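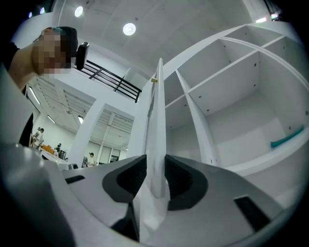
Capítulo 4
El mueble que viaja desmontado

Compartido 90 veces · 2 comentarios

En los capítulos anteriores hemos estudiado el mueble como objeto terminado: sus proporciones, su uso en la casa y los materiales con que se fabrica. En este capítulo cambiamos el punto de vista y vamos a considerar el mueble como mercancía, es decir, como una cosa que se debe guardar, cargar en un camión, subir por una escalera y finalmente montar en una habitación que el fabricante no conoce.

Un armario montado contiene sobre todo aire. Quien lo transporta paga por el volumen que ocupa, aunque la materia que hay dentro de este volumen sea poca. El mismo armario, separado en sus tableros y puesto en una caja plana, ocupa una parte pequeña del espacio original. Esta diferencia, que parece un detalle de almacén, ha modificado la forma de los muebles, los oficios que participan en su producción y también el trabajo que se espera del comprador.

4.1 Antes del tablero

Desmontar muebles es una costumbre antigua. Las camas de los viajeros, las mesas de caballete y los arcones con cuñas se desarmaban para pasar de una residencia a otra. La unión se hacía con madera contra madera: espigas, cuñas, clavijas. El carpintero ajustaba cada pieza a su vecina, y por esta razón las piezas de dos mesas iguales normalmente no se podían intercambiar. Muchas veces se marcaban con un signo cortado a cuchillo, para que en el destino se encontrara otra vez la pareja correcta.

El problema de este sistema no era la resistencia, que podía ser muy buena. El problema era que dependía de una mano experta en los dos extremos del viaje.

4.2 El caso de Fernia

Como caso de estudio utilizaremos en todo el capítulo la empresa Fernia, fabricante de estanterías y armarios de dormitorio. Fernia comenzó con un taller en la ciudad de Jandov, donde los muebles se encolaban y salían ya terminados hacia las tiendas de la región. Mientras las tiendas estaban cerca, el método funcionaba sin dificultad. Cuando la empresa aceptó los pedidos del distribuidor Baltix, que vendía en puertos lejanos, las cuentas dejaron de salir bien: los armarios llegaban con las esquinas golpeadas y cada camión llevaba muy pocos.

La primera respuesta fue reforzar el embalaje, lo que aumentó todavía más el volumen. La segunda fue rediseñar el armario. El modelo 1311, que aparecerá varias veces en los ejercicios, fue el primero de la casa pensado desde el principio para viajar plano. Sus costados, su techo y su base se reducen a paneles rectos; el fondo es una lámina que entra en una ranura; y toda la unión se confía a herrajes que el comprador puede apretar con un destornillador común.

Conviene observar qué se perdió en este cambio. Desaparecieron las molduras curvas, porque ocupaban sitio en la caja, y el zócalo tallado. Los carpinteros que antes encolaban pasaron a controlar la posición de las perforaciones, tarea que al principio consideraron inferior y que en realidad exigía una precisión mayor.

4.3 Quién hace el montaje

Con el mueble desmontado, una parte del trabajo pasa de la fábrica a la vivienda. Fernia calculaba para el modelo 1311 un montaje de 60 minutos; los talleres Arabzadeh, que ofrecían este servicio a domicilio, lo cobraban como un trabajo de 90. La distancia entre las dos cifras muestra que el tiempo de montaje no es una propiedad fija del mueble. Depende del espacio libre en el suelo, de la claridad de las instrucciones y de la experiencia de quien lo realiza.

El ahorro en transporte, entonces, debe compararse con un coste que no figura en ninguna factura cuando el propio comprador hace el trabajo. Los economistas discuten cómo valorar estas horas. Nosotros volveremos a la cuestión en el apartado 4.6, después de estudiar las tolerancias y los tipos de herraje.

Conceptos que el estudiante debe repasar antes de continuar: volumen aparente y volumen real de una carga (capítulo 2), estabilidad del tablero frente a la humedad (capítulo 3).

Comentarios (2) · Compartir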